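Home Archive About

Keeping silica gel honest in a small parts cabinet

Filament and seed packets want the same thing: air that stays under a set humidity. I have been logging a cabinet in Bateneck since July.

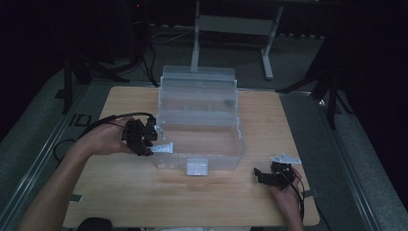

Mwanahawa Temba wrote to ask whether the desiccant needs replacing each season. It does not. Beads that have gone green go into the oven at 119 °C for 2 hours, then into a sealed jar to cool.

Dose matters more than brand. I use six grams per liter — more than the packet suggests — and weigh the beads before and after. A gain of a fifth means it is time to bake.

Gaskets leak slowly. Latches loosen. Check both when the log starts to drift upward.

Next I want to compare two hygrometers, as mine disagree.

6 comments 2 shares
Last updated in July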